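About Dito

Dito is a small public relations agency that spends a good part of its week talking people out of press releases. We didn't plan it that way. We opened with a printer, two desks and a firm belief that every company had a story worth telling, and then we met some companies.

These days we work mostly with manufacturers, food businesses and the sort of software firm that struggles to explain itself at a wedding. They come to us wanting to be in the papers. Quite often what they need is a website that gives the phone number, or an apology that contains the word sorry, and we can help with those too.

What we do

Media relations, in the old sense: we read what a journalist writes before we email them. Our contact list once ran to 3000 names, bought in good faith from a man at a conference. We cut it to 800 by removing the dead, the retired and the people who had asked us to stop. It is now 600 and the replies have improved a good deal.

We also write. Speeches, annual reports, awkward letters to customers, the page on your site that everyone has been avoiding since the rebrand. We charge by the job and tell you the price before we start, a habit our accountant describes as brave. 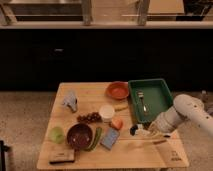
Wasico were told at their first meeting that their big announcement wasn't one, and have since written to say that they sulked for a fortnight, dropped it, and got a full page in the trade press that autumn for something they'd thought too dull to mention. They would like it known that the biscuits at that meeting were poor. We have changed the biscuits.

What we don't do

We don't post reviews of our clients under other names. We don't edit what our clients' rivals have said about themselves. We don't ring a newsroom at five on a Friday to ask whether they got our email — they did.

We won't promise coverage either. Anyone who does is selling advertising, or is about to be embarrassed. We have lost a few pitches by saying so, including one we'd already bought the train tickets for.

How we're set up

The agency has two offices. Birhane is the larger and has the meeting room, the good kettle and most of the arguments. Warau is quieter and handles the crisis work, so if you're put through to Warau without asking, try not to read too much into it.

Everybody who works on your account will have been at the first meeting. We don't send the grey-haired ones to win the business and then hand you over to whoever started in July.

Getting in touch

Ring in the morning if you can. Emails are answered the same day, apart from those marked urgent, which we answer after we've had a look at whether they are.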